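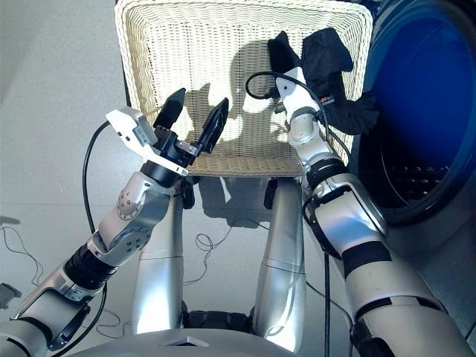
Olley Hand-Guiding Kit

Teach laundry the way you'd teach a new roommate - by doing it! With Olley you steer both arms yourself, from a pair of light handheld controllers, and every move is saved as you go. Holding one black garment over the rim of a wicker basket, right beside the washer, is a great first lesson.

What you get
Two controllers, left and right
Foot pedal to start and stop a take
Room for 2,000 saved takes

Ngozi Odukoya on our Somdale bench likes to record 5 slow takes before picking up speed, and we love how smooth hers look. Spare pedals ship from April.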